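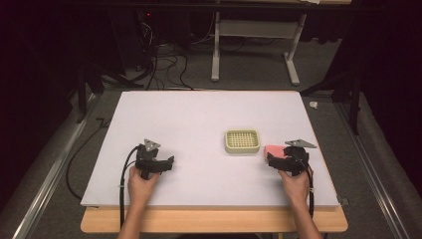 Why I picked the Clorkville trots

For my major project I looked at track safety in harness racing, and I'll admit I went in knowing next to nothing (my pop had a share in a pacer once, and that's the extent of it). Lungile Mokgethi, my supervisor, told me to choose one track and stick with it, so I chose Clorkville. It's a 20 minute bus ride from my place and they race most Saturday nights.

What I wanted to find out

Clorkville pulled out its inside running rail a few seasons back and put in flexible markers. I wanted to know whether drivers felt safer, and whether the stewards' reports showed fewer horses coming down on the home turn.

How I went about it

I read 60 stewards' reports, half from before the change and half from after. Then I talked to two people who know the place inside out. Beverley Rakena has driven there since she was a teenager and was really generous with her time — she even walked me round the turn in the drizzle! Elias Azar trains a small team out near Brindonen and was a lot more sceptical about the whole thing.

What came up

Falls on the home turn went from 5 to 2 in the reports I read. Beverley reckons the markers give you somewhere to go when the horse in front breaks stride. Elias says the surface was redone that same winter and the camber matters more, and I couldn't find a way to separate the two. I should've asked the club for its maintenance records in the first week, but I left it too late.

Things I'd change

More tracks, for a start. Sơn Lại in my tutorial group did greyhounds and had three venues to compare, which made his graphs far more convincing than mine. I'd also like to talk to a vet. I've asked Beverley if I can come back in July for the winter meeting, and she said to bring better boots.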